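Two-Arm Club at Macapagal – Your Questions, My Answers

Hi, I'm Rowena Salazar and I run the Thursday robot club. I get the same emails every fall, so I typed up what I usually write back.

What do new members work on first?

The pen cup! You get a paper cup, a pen and a marker, and two arms to put them away with. It sounds like ten seconds of work until you try it. We start every run with the cup between the arms and both grippers open.
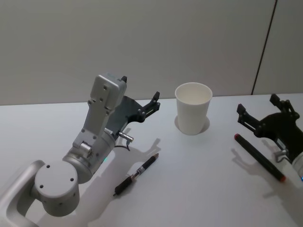
Do I need to know how to code?

Nope. For the first 3 weeks you mostly drive the arms yourself and save your runs in Pivoto (our logging program, written by two former members, so please be nice about the menus). Code comes later, and we pair you up for it.

Why two arms? Couldn't one do it?

Sure, one could, but then you'd never learn to share a workspace, and that's the part I love teaching. Both arms end up wanting the same few inches over the cup.
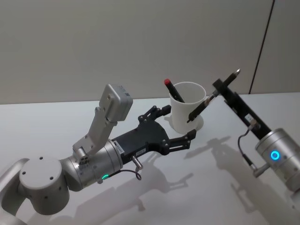 So you have to decide who goes first and where the other one waits. Most teams have a good loud argument over this – I stay out of it unless somebody asks.

Can I lay the pens out any way I like?

In practice, yes. For scored runs we use the Oditetti layout, named after the team that drew it up. Pen on the left, marker on the right, both at a slant. 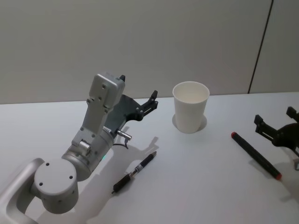 Starting layout, view across the table

How long is a scored run?

You get 90 seconds and 5 tries, and we keep your best one. Knocking the cup over ends that try. The Jernia meet in June uses the same rules, so it's good practice.

My pen keeps hitting the rim. Help?

Check the wrist view before you lower anything. Folks watch the big screen and forget they have a second camera right there.

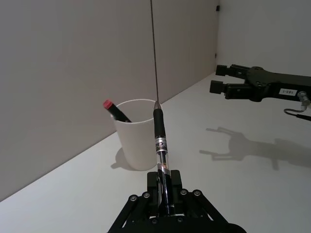
Go slow, get the pen over the opening first, and only then bring it down. If it's off to one side, back up and line it up again – there's more time on the clock than you think.

What does it cost?

Nothing for students. Bring a snack to share if you can, and come by at 4!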